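Filed under: Fleet & Vehicles / Progress updates

Pickup Renewal at Ikoston: where we have got to by the end of July

Thank you first of all for your patience while this report came together. We had hoped to send it before the summer holidays, but two of the trucks were still out on long jobs and we wanted the mileage from every vehicle in hand before writing anything down. It is all in now, and on the whole it makes good reading.

You will remember that the grant was given to help us replace our older pickups with the Ramus double cab, and to run the two types side by side for a season before deciding on the rest of the fleet. The Ikoston depot now has four of the new trucks on the road. The fifth is built and paid for but is waiting for its load cover, which Dmytriv are making to our own measurements, the standard one having fouled the ladder rack.

How the trucks are doing

The drivers like them, which I will admit was a relief, as there was a good deal of grumbling in the spring about losing the old ones. The seats get the most praise. One of our crews spends the better part of three hours a day getting to and from the upper reservoir road, and they tell us they climb out at the other end feeling a good deal less battered. The ride is firm when the bed is empty, as you would expect of anything on leaf springs, but put 900 kilos in the back and it settles down nicely.

Towing has been more of a mixed story. The truck pulls the chipper trailer without any fuss, even up the quarry hill, but the wiring socket on two of the four was faulty on delivery and we lost several mornings to trailer lights that came and went as they pleased. The dealer put both right under warranty and was very decent about it. We have since asked that the socket on the fifth truck be tested with a trailer on before it leaves their yard.

Fuel is better than the old trucks by a fair margin, though I would ask you not to hold us to a final figure until we have a winter behind us. Short trips in cold weather were always where the old engines drank the most, and we haven't had any of those yet. Tyres are wearing evenly. One windscreen has been lost to a stone, and one tailgate has a dent in it that we have decided to live with.

The money

Spending is within the budget agreed, with one line over. Fitting out the beds (liners, tie-down rails, a lockable box) came to roughly 1,000 pounds more than planned, nearly all of it down to the change of load cover. We have met this from the sale of the first two old trucks, which fetched a little more than we had dared to put in the forecast. Insurance went up by 116 pounds a vehicle, and that was allowed for.

We haven't touched the sum set aside for driver training, and would like your agreement to carry it over into the autumn, when the evenings draw in and it is easier to get everyone together in one place.
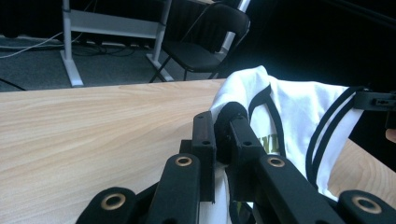 What comes next

The Fira, the smaller van-based pickup we said we would try as an alternative for town work, arrives on loan next month. It will go to the street furniture crew, who rarely carry anything heavy and spend a great deal of their day looking for somewhere to park. If it suits them we may well ask to swap one of the remaining Ramus orders for it, and we would write to you separately before doing anything of the kind.

The last three old trucks stay in service until then. The oldest has failed on rust in the sills and is being patched to see it through to the end of the season - not money we enjoy spending, but cheaper than hiring. The other two are sound and have been serviced.

We would also like to move the drivers' comment sheets from weekly to monthly. They were very useful at the start, but lately most of them come back with "fine" written across the middle, and we think we would get fuller answers by asking less often.

The next report will follow once the Fira has gone back, and will have the fuel figures for all vehicles set out truck by truck, along with the final invoice from Dmytriv. If you would like to come and see the new trucks before then you would be very welcome at the depot, ideally before 8 a.m., when they are all still in the yard.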